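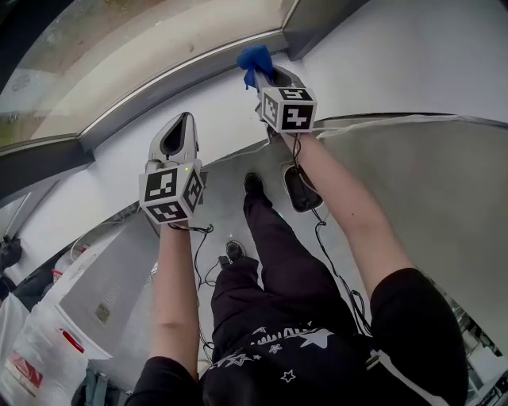
Labelling storage boxes so that the labels stay on

Applies to: plastic, card and painted metal boxes kept indoors
Written by Renata Bustos, checked by Domingo Cisternas

A label fails in one of two ways. Either the adhesive lets go or the print can no longer be read. The steps below deal with both, and with the numbering, which causes more trouble than either once a store has grown past a couple of shelves.

What you need

Printed labels on a permanent adhesive
Isopropyl alcohol and two lint-free cloths
A plastic scraper
A steel rule
Coloured tabs, one colour per category
A list, on paper or in a spreadsheet

Step 1. Number the boxes before printing anything

Give each box a plain number and nothing else. Do not build the contents or the shelf into it. Contents change and boxes move, and a code such as KIT-B-TOWELS-3 is wrong the first time either happens. The list carries the meaning; the box carries the number. Start at 200 if there are old labels in circulation with lower numbers, so that the two series cannot be confused.

Numbers are never reused. When a box is thrown away, strike its line through in the list and leave it there.

Step 2. Set up the print

Use a sans serif face in bold. The number should be at least 16 mm high if it is to be read from standing height on a bottom shelf. Put a short contents line under it in smaller type, two or three words. Leave a clear margin of 3 mm on all sides, as most label printers drift slightly along the roll.

Thermal labels darken near radiators and fade in sunlight. For anything kept longer than a year, use a thermal transfer or laser label. The laser sheets must be rated for the printer; ordinary sheets can release adhesive inside the fuser.

Step 3. Prepare the surface

Scrape off the old label. Wipe the area with alcohol, then wipe again with the second cloth before it dries. New polypropylene boxes need this as well, because mould release agent is often left on the surface. Card boxes are not wiped. Brush off the dust and press the label down for longer.

Work at room temperature. Boxes brought in from a cold garage should stand overnight.

Step 4. Position the label

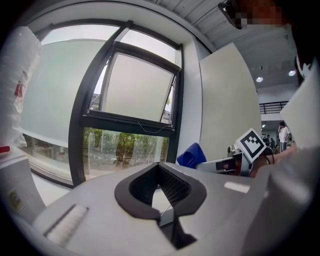
Labels go on the short side, the side that faces out when the box is on the shelf, with the top edge 20 mm below the rim. Measure the first one and cut a card template from it for the rest. Keep off ribs, corners and any moulded texture, where only part of the adhesive makes contact. Tabs go on the rim itself and the label goes on the flat face. The small red tab on the upper rim of the white panel, at the far left, is in a suitable place: it clears the printed label and leaves the face free for a second one.

Apply from one edge to the other with the flat of the thumb, then go over it again with the scraper held under a cloth. The adhesive reaches full strength after a day. Avoid handling the labelled side until then.

Step 5. Fill in the list

Four columns are enough: number, contents, shelf, date last opened. Enter the box before it goes on the shelf. If the list is shared, one person should issue the numbers.

Faults

Corners lifting: the surface was greasy or the label runs over a curve. Replace it; a lifted corner will not stick again.
Bubbles: pierce with a pin and press flat. Cosmetic only.
Tab snapped off: the lid is catching it. Move the tab to the other end of the rim.
Label reads well but the box cannot be found: the shelf column is out of date. Check the whole bay and correct every line in one go.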